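The tray stays

A round steel tray, still on duty.
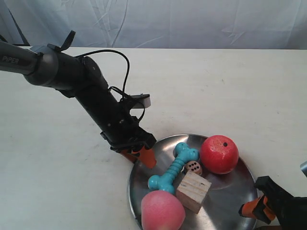
Round stainless-steel tray on a white tabletop.

I spent most of May trying to own fewer things. The plan came from an app called Undo, which has you photograph everything in your home and then asks, item by item, whether you would buy it again today. It is a rude question. I would not buy most of myself again today.

Undo gave me a final tally of 492 objects, and that was with the cutlery counted as one. I had guessed a couple hundred. The kitchen alone came to 217, a figure I kept from the rest of the household for as long as I could.

The first week went well. I got rid of a Drotex garment steamer that spat at me for years, a box of cables for phones long dead, and the shelf from Idomholm that I put together backward in my first apartment and then moved twice, still backward. I felt light. I felt like the kind of person who has one good pan.

Then I reached the things with stories. The coffee mugs from Halász, the bakery down the street that closed, are chipped and too small and I have 2 of them left. Undo suggested I take a picture and let the mugs go. I took the picture. I let the picture go.

My other problem is that everything I throw out becomes useful within ten days. I gave away a bag of rubber bands and wire ties, and the back gate came loose the next weekend. I donated a fondue set I hadn't touched since the wedding, and we were promptly invited to a fondue night where guests were asked to bring a pot. I stood in the thrift store looking at my own fondue set, priced more than I thought it was worth, and I bought it back.

The app noticed. It has a little badge for that, shaped like a boomerang.

So the score after a month is about 65 things gone, one returned, and a hall closet that now closes if you lean on it. My husband's fishing gear remains under separate negotiation. I canceled the Undo subscription last night, and it asked whether I would buy it again today.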